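Two arms, one load, and a lot of little wheels
2025-05-15

I promised back in March that I would write something about the two-arm controller once it stopped embarrassing me, and I've decided that it has stopped embarrassing me enough. Get yourself a coffee, this one wanders a bit.

For anyone new to the blog, I work on the motion side at Prelport, mostly on the layer that sits between our planner (we call it Grevov, please don't ask, it was named before I got here) and the joints of the arms. When I started, all of our tasks were one arm at a time, or two arms minding their own business. This spring we moved on to holding one thing with both hands and rolling it across a room, and I have learned more about casters than I ever expected to.

Why two hands on one thing is harder

When a single gripper is a little off, nothing much happens. The object ends up a little off too, and you live with it. When both grippers have hold of the same rim, a small error has nowhere to go. The left hand thinks the rim is here, the right hand thinks it's there, and the two of them quietly start stretching or squashing whatever is in between. You can't see it from across the room. You can certainly see it in the force log!

My first version gave each arm its own target and trusted the clocks to keep them together. It was lovely in simulation. On the real arms the right one was getting its commands 29 milliseconds behind the left, and at the speed we wanted to go, that was plenty for the two of them to argue the whole way across the floor. Delali Gbeho sat with me going through the traces in Fiadzo, our log viewer, and she spotted the lag long before I did. I was busy blaming the gearboxes.

The version we have now plans for the object first. Grevov makes a path for the thing being held, one pose at a time, and each hand gets its target from wherever it took hold. The sideways motion is stiff, the squeeze between the hands is soft, and if the squeeze goes over 22 newtons the controller gives way and lets the hands drift apart a touch until things calm down. It's an old idea and plenty of people have written it up better than I can, but there is a real pleasure in feeling it work under your palm when you lean on one of the wrists.
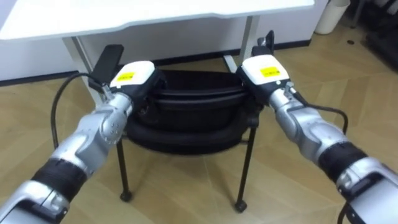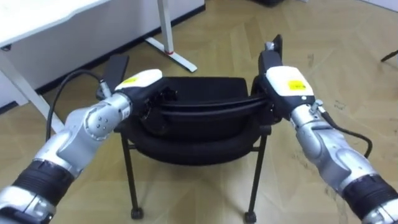 The casters have opinions

A caster doesn't like to be told to go sideways. If it is trailing one way and you ask for another, it has to swing around first, and while it swings it pushes back at you and nudges the load off to one side. I had never thought about this in my life, and I have sat in office chairs for most of it.

Gert Le Roux, who came over from the mobile base team, suggested that we treat the caster angles as something to estimate, so now there is a small filter that guesses where they are pointing from how the load has moved lately. The planner likes paths that keep them trailing. If it has to reverse, it makes a little arc first — a sort of polite shuffle — and the force spike at the start of the move gets much smaller. My whole contribution there was 112 lines of code and a great deal of standing around watching wheels.

What the cameras make of it

Perception has been its own adventure. Black, rounded things are miserable for our depth estimates, and a dark rim between two black gripper fingers is worse still. The segmentation kept deciding that the fingers were part of the object, so the object appeared to grow whenever we grabbed it, and then the planner would announce that it could no longer fit past the desk. You can imagine the afternoon I had.

We fixed most of that by masking out the arms using the joint angles before the segmenter ever sees the picture. The cables are still a problem, I'm sorry to say. They loop out wherever they please and the arm model knows nothing about them, so every so often one shows up as a brand new obstacle that follows the robot around. Delali wants to give them a fat, lazy safety tube in the model. I would like to teach the segmenter to recognize them. We've agreed to try hers first, mainly because she can have it done sooner.

Desk legs, on the other hand, have been a pleasant surprise. They're thin and pale and I was sure we would lose them against a white wall, but once we kept a memory of the last few views they settled down nicely.

A word on tooling

I moved our replay scripts into Kokau last week, and I should have done it a year ago. You can pull up any run, change one gain, and see what the controller would have commanded at every step. It can't tell you what the floor would have done in response, of course, so I still don't trust it for anything to do with contact. For finding silly mistakes it's wonderful. I opened one log with 1613 warnings in it and all of them came from the same timestamp comparison, written by me, with a comment above it saying "fix later."

Next on my list is letting go. Both hands have to open together without giving the load a parting shove, and at the moment I have them wait for the squeeze to drop before the fingers move. It's slow, and Gert makes a show of checking his watch. I have a branch with a faster release that I'll be trying as soon as the cable tubes are in, and I'll put the force plots up when I have some worth showing.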